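Cómo ordenar las piezas pequeñas con cubetas y una bandeja en el centro

7 de febrero de 2020
Por Pushpa Thakur

Rápido, que tengo la mesa a medias. Me lo habéis pedido varios en los comentarios de lo de los tornillos, así que va el método entero para separar cablecitos, conectores, componentes con cable y demás morralla electrónica. Sirve para un taller, para el trastero o para la mesa del comedor si os dejan.

Lo que hace falta

Una mesa despejada, mejor clara. Las piezas oscuras se ven enseguida.
Cubetas de plástico, cuatro para empezar. Todas del mismo color.
Una bandeja metálica con borde. La mía es de las de cocina, de una tienda de Illetti, 12 euros.
Papel blanco. Folios normales, el paquete de 500 de toda la vida.
Cinta de carrocero y rotulador.
Pinzas, si tenéis los dedos gordos como yo.

Tiempo: una tarde para un cajón grande. Yo tenía casi 2000 piezas entre el cajón y las cajas de Saxena que heredé del taller viejo, y me fui a tres tardes. Con pausas.

Paso 1. Vaciar, pero poco

No volquéis el cajón entero. Un puñado cada vez. Si echáis todo de golpe los cables se enredan entre ellos y luego a ver quién tira sin arrancar un conector. Me pasó en enero, dos conectores a la basura.

Paso 2. La bandeja en medio

La bandeja va en el centro, con un folio dentro. El folio tiene que quedar plano, recortadlo si hace falta. Las piezas pequeñas resaltan sobre el blanco y el metal pelado brilla mucho con el flexo. Además cuando acabáis se levanta la hoja y el polvillo se va con ella.

Todo pasa por la bandeja. Todo. De ahí a su cubeta y nada de atajos.

Paso 3. Cubetas a los lados

Dos a la izquierda, dos a la derecha. Que lleguéis a las cuatro sin levantaros. Si vuestra mesa es de dos tableros juntos, poned la bandeja a caballo de la junta y las cubetas fuera de ella, así no se os cuela nada por la rendija al sacar las piezas. Bueno, casi nada.

Bhupendra Tomar me escribió diciendo que él usa seis cubetas. Vale, pero con seis yo acabo dudando en cada pieza.

Paso 4. Decidir qué va dónde

Mi reparto:

Cubeta 1: componentes con su cable y conector puesto.
Cubeta 2: cosas aún en su envoltorio.
Cubeta 3: cables y mazos sueltos.
Cubeta 4: lo que no sé qué es.

La cuarta es la importante. Sin ella os quedáis diez minutos mirando una pieza y se va la tarde. Se deja ahí y al final se repasa todo junto.

Paso 5. Una pieza, un sitio

Coged de la bandeja, mirad, soltad en la cubeta. No lo tiréis desde lejos, los conectores pequeños se parten por la pestaña. Los componentes con cable se cogen por el cuerpo, nunca por el cable.
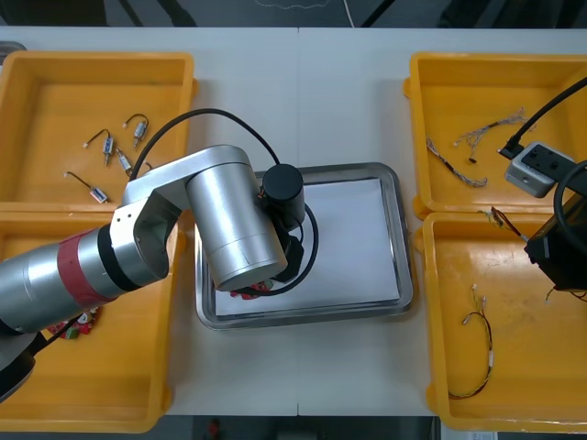

Bandeja con su papel en el centro y cubetas amarillas a los lados. Arriba a la izquierda, los componentes con cable.

No llenéis las cubetas. Con unas pocas piezas se ve el fondo y se nota si algo se ha colado donde no toca. Cuando ya cuesta distinguirlas, a la bolsa y a seguir.

Paso 6. Embolsar y etiquetar

Bolsitas de cierre, una por tipo. Las mías son Jeltley, las medianas, que vienen 16 por paquete. Etiqueta por fuera con cinta y rotulador: qué es y de dónde salio. Los mazos de cables, en ocho y con una brida floja. Apretada no, que marca el cable.

Luego todo al cajonero Brorska, una fila por cubeta. Las bolsas de pie, con la etiqueta hacia arriba.

Dudas que me llegan siempre

¿Valen tápers? Sí, si son bajos. En los hondos no se ve nada.

¿Y si no tengo bandeja de metal? Una fuente de horno. Que tenga borde, eso sí, o las piezas acaban en el suelo.

¿Qué hago con la cubeta 4? Una segunda vuelta con buena luz y lupa. Lo que siga sin nombre va a una bolsa que pone "misterio". Tengo ya tres bolsas de esas.

¿Cada cuanto se repite? Yo, cuando el cajón deja de cerrar.

La semana que viene subo la plantilla de etiquetas para imprimir.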